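Unit 5: Occlusion and Depth Order in Still Images

Reading for this unit: course reader, sections 2 and 5. Bring a printed copy of the Clorelstead worksheet to the lab section.

5.1 Terms

Occlusion occurs when an opaque surface lies on the line of sight between the viewer and a second surface. The nearer surface is the occluder. The farther one is the occluded surface. The visible boundary between them belongs to the occluder, a fact known as border ownership.

Occlusion is an ordinal cue. It gives the order of two surfaces in depth and says nothing about the distance between them. A lamppost in front of a house may stand an inch from the wall or across the street, and the overlap alone looks the same in both cases. For this reason occlusion is usually combined with a metric cue such as binocular disparity or known size.

5.2 T-junctions

Where the contour of an occluded surface meets the contour of an occluder, the two lines form a T. The top of the T is the occluding edge. The stem is the edge that passes behind it. Two matched T-junctions on opposite sides of an occluder, with stems that can be joined by a smooth curve, are called relatable.
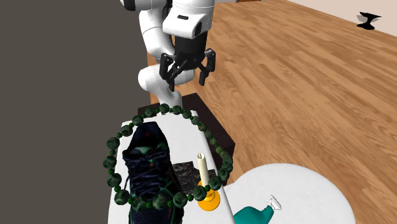

Relatability has limits. If the two stems must bend through more than a right angle to meet, most viewers report two separate objects. The same holds if the joining curve would need to change direction partway. Contours of low contrast weaken the effect, and strong texture differences across the occluder can remove it.

L-junctions and Y-junctions are treated in Unit 2 and will not be repeated. Note only that an L-junction is weak evidence of overlap, as it is also produced by an ordinary corner.

5.3 Amodal completion

Viewers report the shape of a partly hidden object as whole. No brightness or color is seen in the hidden part, hence the term amodal. Modal completion, by contrast, produces an edge that appears to be visible where there is no change in the image.

Two accounts are in general use. The local account holds that hidden contours are continued from the visible stems. The global account holds that the simplest or most regular whole shape is preferred. The two agree for a disk behind a square. They disagree for a star with one point covered — the local account predicts a rounded or blunt closure, the global account a fifth point.

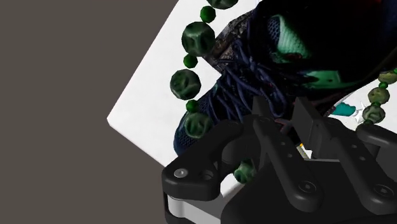 Figure 5.2. Overlapping surfaces: gripper, dark shoe, white surface with green beads.

5.4 Self-occlusion

An opaque solid hides its own far side. The outline at which the surface turns away from the viewer is the rim, and its projection is the occluding contour. Unlike the edge of a flat card, the rim moves across the surface when the viewpoint moves. Models that treat every contour as a fixed mark on the object will therefore fail on smooth solids.

5.5 Data for the lab

The Poteo set contains 390 line drawings, each with one occluder. The Blackburn set contains 23 gray-level images with two or more. Use the Poteo set for parts (a) and (b) and the Blackburn set for part (c).

(a) Mark all T-junctions. Draw a short arrow from each stem toward the occluder.
(b) State which pairs are relatable and sketch the completed contour in pencil.
(c) Write the depth order as a list, nearest first. Where two surfaces do not overlap, directly or through a third, enter them as unordered.

Cyclic orders are possible in part (c). Three strips can each pass over one neighbor and under the other, and no single list describes them. Split one strip into two regions and order the regions separately.

Worksheets go in the Putora tray by 5 p.m. on the day of the lab. Late work is marked out of half credit.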